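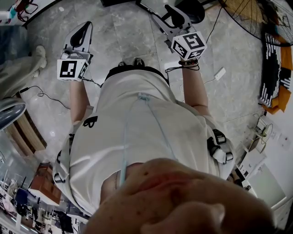

Harness buckled, a gripper in each hand, marker cubes on both.

Looking after a pair of hand-held grippers

I get asked for these tips often enough (twice last Thursday!) that I've finally typed them up, and I'm sorry in advance that I go on a bit. They're written around the pair we use at the Kedville shop, the Hulta set with the shoulder harness, but most of it will do for any pair with finger pads, printed marker cubes and a cable or three to trip over. If you only have time for one section, make it the cables.

Getting dressed

Put the harness on first, with nothing in your hands and nothing plugged in. Loosen all the shoulder straps, slip it on like a backpack, and then snug up one side and the other a little at a time until it sits level. If you pull the left side all the way down before touching the right, you'll spend the whole session leaning, and you won't notice until your neck tells you in the evening. Ask a friend to check the back for twists. Webbing loves to fold over on itself just where it meets a buckle.

Wear something plain and loose, with short sleeves if the room is warm enough. Long cuffs creep down over the wristband and snag. Tuck a long necklace inside your collar, and leave bracelets in a dish by the door. I keep a saucer for this and have only once gone home without my watch.

The wristband goes on snug but comfortable, with a finger's width of give. Wrap the cable around it with a small loop of slack on the hand side, then turn your wrist both ways as far as it will go. If you feel a tug at the plug, let out some more. Kilian Holzer, who fixed our first broken connector and then our second, would like me to underline this, and I can't underline on this page, so please read it again.

Cables on the floor

On a shiny tile floor a thin cable slides around like a noodle, and it always slides toward your feet. Walk the route before you start. I run ours along the wall first and then straight out to where I'll be standing, and I put a strip of cloth tape over it at the spot where I step most. Cloth tape comes up clean if you lift it the same day. After a week in July it will not, and you'll be down there with a rag and dish soap.

The lead from our wrist to the recorder is 105 inches long and we use nearly all of it. If yours is shorter, move the recorder closer. Please don't add an extension halfway — the join ends up underfoot every time, and then one day the picture flickers and everybody blames the software.

Power adapters that have to live on the floor should go against the wall or under a table edge. Put a bit of colored tape on each one with the name of what it feeds. Adoración Lozano labeled ours with nail polish, a dot for the recorder and a stripe for the charger, and it has lasted better than any sticker I ever bought. Leave one outlet in the power strip free, so that you aren't tempted to pull the wrong plug to make room for a fan.

And while I'm on fans: if you run one, point it at you and keep the loose wires well behind it.

Cleaning the finger pads

Pads pick up everything, lint and crumbs and hand cream and that gray film that comes off cardboard boxes. Wipe them before each session with a lint-free cloth just barely damp with water. If they still feel slick, a drop of dish soap, then plain water, then let them dry in the air with the jaws open. I don't use alcohol on ours. It made one pad go chalky along the edge and it never gripped a spoon properly again.

Close the jaws slowly on a sheet of ordinary paper and pull. It should hold evenly on both sides. If the paper swings out at one corner, the pad has shifted or worn, and you can usually press it back and nip up the little screws underneath. You'll want a 2 mm hex key for that on the Hulta. Do buy a decent one, and tie a ribbon to it. Stop turning when it feels firm; these are plastic bodies and the threads strip without any drama at all.

We change pads after 80 hours of use and write the date on a bit of masking tape inside the case lid. Change both fingers on a hand together.

The marker cubes

These look like the toughest part and they're the fussiest. The cameras find the gripper by the black-and-white squares, so a smudge or a scratch or a shiny patch across one of them does real mischief. Hold the gripper by the handle, never by the cube, and don't set it down cube-first on the table. A dry, soft makeup brush is lovely for dust. For fingerprints, breathe on the face and wipe it very lightly with a glasses cloth.

Check for wobble with one fingertip. There should be none. If a cube has come loose, tighten it and then run the calibration again, even if it went back in what looks like the very same place. I skipped this once and lost an afternoon's work, and Pierina Rinaldi was very kind about it, kinder than I would have been.

Glare is the other thing. If you have bright ceiling lights and a polished floor, tip each cube slowly toward the cameras in the preview window and watch for a face washing out to plain white. Turning off one row of lights is often enough. In Homura, the program we use, the marker outline turns from green to gray when it loses sight of a face. Other programs will have their own way of sulking.

Before you press record

Open and close each gripper ten times, slowly, and listen. A dry squeak at the hinge wants the tiniest touch of silicone grease on a toothpick. A gritty crunch wants taking apart and brushing out first, so don't grease over it. Next, stand the way you'll be working, elbows in, and look down to check that no cable crosses between your hands. Take two steps back and two forward. If nothing pulled, off you go.

I set a kitchen timer for 46 minutes and take a proper rest when it rings, grippers down on a folded towel. Your hands will get tired before you think they are, and tired hands drop things.

Putting it all away

Unplug at the recorder first, then at the wrist. Coil the cables in big easy loops about as wide as a dinner plate and close each one with a hook-and-loop tie. Hang the harness by its shoulder straps on a wide coat hanger. If it needs washing, Young-sook Seo does ours in the sink with cool water and a little wool soap, once the electronics are off it, and dries it in the shade.

The grippers go into the case with the jaws slightly open and a square of felt between the pads. Ours is an old Lanz tool case with the trays taken out, and Selina Wallner cut the foam for it with a bread knife dipped in warm water, which gave a cleaner edge than the craft knife did. If you try it, cut the cube pockets a little generous and leave the handle pockets tight.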